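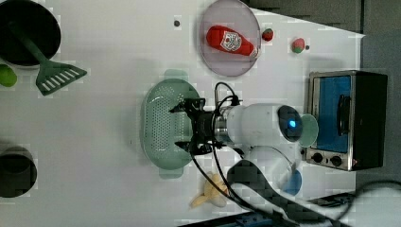

Juego de cocina Nekotley – cazuela, escurridor, plato y alimentos
Referencia 928
Marca: Morkwood
Disponibilidad: en almacén

Descripción del producto

El juego Nekotley está pensado para los niños que quieren cocinar al lado de los mayores y para las aulas que tienen un rincón de cocina. Contiene piezas para cocer, escurrir y servir, y también alimentos de juguete para poner en el plato. Las piezas no llevan pilas y no hacen ningún sonido. Se puede jugar en la mesa, en el suelo o dentro de una cocinita de las que ya tenga en su casa.

La pieza que más nos preguntan los clientes es el escurridor. Es de plástico verde pálido, de forma oval, con la base llena de agujeros pequeños y redondos. Tiene un asa en cada extremo, así que el niño lo puede coger con las dos manos. Sirve para los alimentos de juguete y muchas familias lo usan también en la bañera o con la arena.

La cazuela es negra y redonda. Con ella va la espátula verde, que tiene el mango largo y la cabeza ancha y plana con ranuras. Recomendamos guardar la espátula dentro de la cazuela, porque es la pieza que se pierde con más facilidad debajo de los muebles.

El plato es redondo, de un color rosa claro translúcido. La botella de kétchup es de peluche, roja, con una etiqueta blanca, y por ser blanda es adecuada para los niños que todavía lanzan las cosas. La fresa es pequeña, roja, con la parte de arriba verde. Le rogamos que lea el apartado de seguridad antes de darla a un niño de poca edad.

Contenido de la caja

Cazuela negra
Espátula verde con ranuras
Escurridor oval verde pálido
Plato rosa translúcido
Botella de kétchup de peluche
Fresa de juguete
Bolsa de algodón para guardar

Datos técnicos

Longitud del escurridor sin las asas: 200 mm
Diámetro de la fresa: 50 mm
Altura de la botella de peluche: 102 mm
Edad recomendada: a partir de tres años
Uso: interior y exterior, con excepción de la botella de peluche

Limpieza y cuidado

El escurridor y el plato se lavan a mano con agua tibia y un poco de jabón. No los ponga en el lavavajillas – el plato pierde la transparencia y después no se puede recuperar. La cazuela y la espátula se limpian con un paño húmedo. La botella de peluche se lava a mano y se deja secar en posición horizontal, lejos del radiador. No use lejía en ninguna de las piezas.

Seguridad

Este artículo es un juguete. La cazuela no se puede poner encima de una cocina verdadera ni dentro del horno, y el plato no es apto para comida caliente. Retire todas las bolsas y cintas del embalaje antes de entregar el juego al niño. Si una pieza tiene una grieta o una costura abierta, deje de usarla y escríbanos.

Piezas sueltas y recambios

La espátula, el plato y la botella se venden también por separado. El escurridor suelto estará otra vez disponible en julio. Para pedir un recambio es suficiente indicar la referencia del juego y el nombre de la pieza. Las piezas de la serie Gonen tienen otra medida y no caben en la bolsa de este juego, pero se pueden combinar sin problema en la mesa.

Pedidos para escuelas

Las escuelas y ludotecas pueden solicitar un presupuesto sin compromiso. La persona de contacto es Eirini Galanis, que atiende en español, griego e inglés. Indique por favor la cantidad de juegos y la dirección completa de entrega.

Ficha actualizada el 6 de octubre de 2022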